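Filed under: House & Home / Small Stuff

The Tray and the Basket
Letter no. 261

So many of you wrote in after the August letter about the drawer (the drawer! I'm still finding rubber bands) that I promised I'd get to the next thing on the list, and the next thing is little stuff that lands on tables. You know the kind. A toy banana, a foam block, a roll of packing tape, all of it sitting together for no good reason except that somebody put the first one down and the rest followed.

My system, if I can call it that, is two containers. One is shallow and loud and stays out where I can see it. Mine is a yellow woven plastic tray, the sort with a flat rim that sticks out all the way around, and it catches everything during the day. The other is a wicker basket, long and narrow with sloping sides, and it starts out empty. Nothing goes straight into the basket, ever. It has to spend time in the tray first.

I put down a big brown mat before I start. I resisted the mat for ages because it seemed fussy, but small things show up so much better on a plain dark background than they do on a white tabletop, and when I'm done I can shake it off over the trash. I leave a good wide gap between the tray and the basket too. I used to have them touching, and then I'd get lazy and tip one into the other, and that was the end of the sorting.

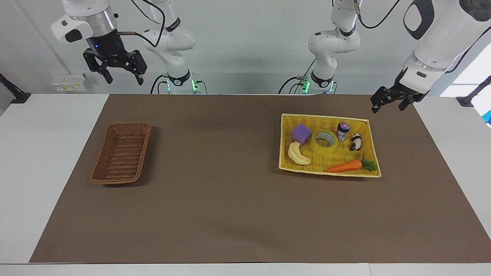
Then I go through it one thing at a time, with 20 minutes on the kitchen timer. I've tried 10 and I barely get warmed up! Each thing gets picked up and I ask whether it has a home somewhere else in the house. Tape does, obviously (hall closet, second shelf, next to the tape I bought because I couldn't find the first tape). Foam blocks go back with the other foam blocks. What's left over is the stuff that belongs together and only needs somewhere to be, and that's what the basket is for.

In our house that means play food, mountains of it. We have the set my sister brought over from Sakport, and a second set from the rummage sale at Saliba that came in a bread bag, and between the two of them there must be enough carrots to feed a horse. I gave up on keeping the sets apart. They're all one grocery store now, and the kids never cared anyway.

A few of you asked why I don't just use a lidded bin, and I did, for a whole winter. It was a nice bin. Everything went in and I never saw any of it again until I needed the tape and had to dump the whole business on the rug. With a shallow tray I can see from across the room when it's filling up, and that bothers me just enough to do something about it. A deep basket is fine for the sorted things because you can reach in without looking. I wouldn't want it the other way around.

Wicker, by the way, needs a look every so often. Run your palm along the inside and see if anything catches. The plastic weave is easier, it goes right in the sink with dish soap, although crumbs do get down between the strips and I go after those with an old toothbrush.
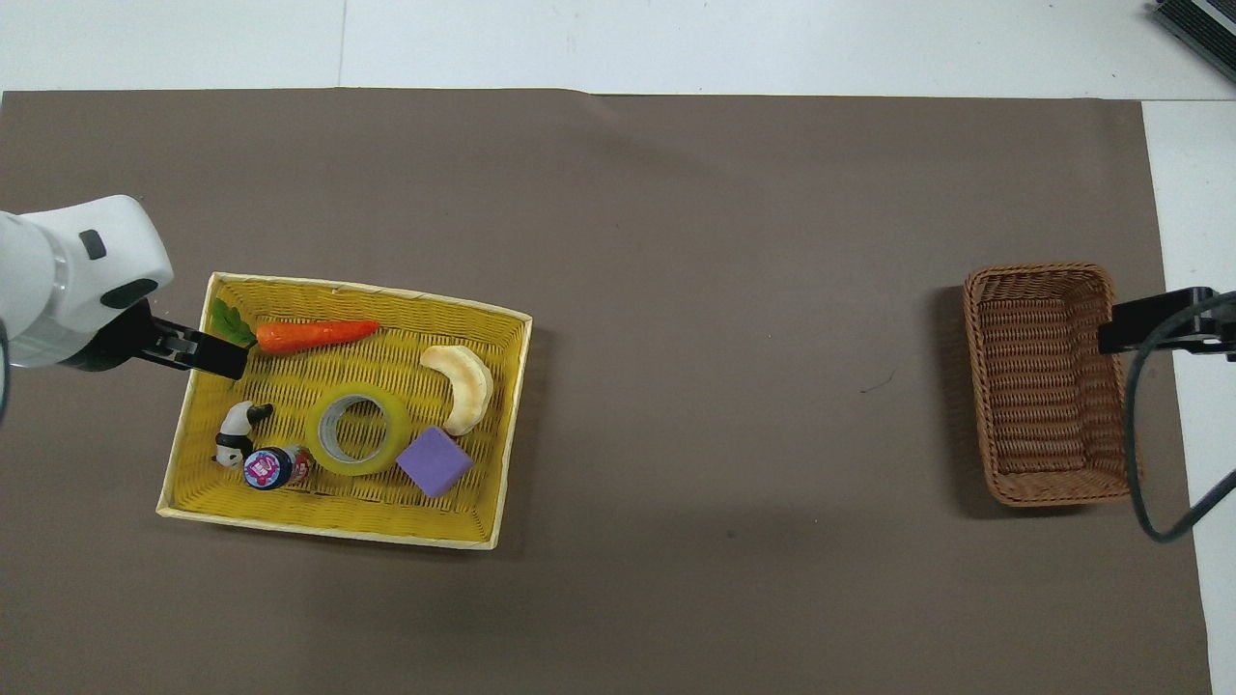
Irfan Khokhar wrote to say that I have the whole thing backward and the wicker ought to be the catchall, since a nice-looking basket can sit out when company comes and a bright yellow tray can't. He does his sorting on Thursday nights with the radio on, and he throws in a rule I like very much: whoever finds the tape keeps the tape. He also wants it on record that play food should be sorted by color, "or the banana ends up with the bread and then there's a fight."

Well, I tried his way for a week, Irfan, and I'll give you the looks. The basket was so pretty on the sideboard that I stopped noticing it completely, and by the weekend it had swallowed a library card and one of my good scissors. So I've gone back to yellow. I am keeping the tape rule.

If you want to try this with what you've already got, a baking sheet and a shoebox will do perfectly well. Our neighbors over on the Gridlow side use a cafeteria tray. And if you've got a better home for stray puzzle pieces than my current one (an envelope, unlabeled, somewhere), please hit reply, I'm begging you.

Next time: the shelf over the washing machine, and what I found behind it.

More letters
- The drawer, part one
- The drawer, part two (with rubber bands)
- Ginden baskets: how to mend a rim
- What 3,284 buttons taught me about jars
- Readers' mail: mats, towels and old sheets

Contact the editor | © The Small Stuff Letter | Back to top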